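Module 2: Front-Loading Machines — Door, Glass and Seal
Textile Care and Appliance Practice, Valholm
Course handout, revised July 2, 2026

Read before the practical session. Bring the log sheet from Module 1.

2.1 Scope

This module covers the door of a front-loading washer: ring, glass, hinge, latch and gasket. The drum, pump and drain filter are covered in Module 3. Dryer doors are mentioned only where they differ.

2.2 Parts and terms

Outer ring. The trim around the door, plastic or metal depending on the model. It carries no load. A polished ring shows finger marks and scratches sooner than a matte one.

Door glass. Also called the bowl. On a washer it bulges inward toward the drum, keeping the load off the gasket and directing it back into the water. Many models add a flat or domed outer cover in clear or tinted plastic. The cover and the bowl are separate parts and are ordered separately.

Gasket. The folded rubber seal between the tub and the cabinet front. The lower fold holds water after a cycle and collects lint, hair and coins.

Latch and lock. The latch holds the door shut. The lock is electrical and stays engaged while the machine detects water or drum movement.

2.3 Reading a glossy surface

Curved glass and polished trim reflect the room, and reflections are easily mistaken for faults. A ceiling light on a dome can pass for a chip or a patch of limescale. Move your head to one side before writing anything down. A reflection shifts across the surface as you move; a scratch or deposit stays where it is.

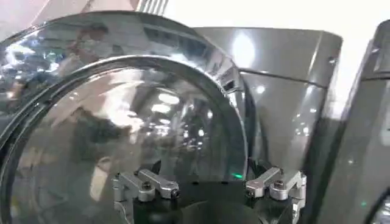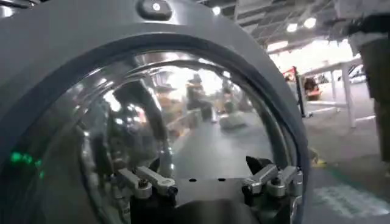

Photos: Baldursdóttir / Valholm course archive

Glare, stretched outlines of people and bright points of light are all to be left off the inspection log. Record a mark only if it can be found from two viewing angles. Where doubt remains, shade the spot with a hand or a dark cloth and look again.

2.4 Cleaning sequence

1. Confirm that the cycle has ended and the lock has released. Do not pull on a locked door.
2. Open the door fully. Support it with one hand if the hinge is stiff.
3. Wipe the inner glass with a damp microfiber cloth and mild dish soap.
4. Pull back the gasket fold and wipe from top to bottom. Remove lint by hand.
5. Wipe the ring and outer cover with a clean cloth, then buff dry. No scouring pads, no solvent.
6. Leave the door ajar.

Chlorine bleach and vinegar are not to be mixed, in the gasket or anywhere else.

2.5 Log entries

Use the Gruson form. Enter the machine number, the part, the position as on a clock face (12 at the top of the door) and the type of mark. Example: "Machine 767, outer cover, 2 o'clock, scratch, short." Do not enter a cause unless you observed it.

2.6 Preparation for Module 3

Read the Jinport sheet on drain filters. Bring a shallow tray and an old towel.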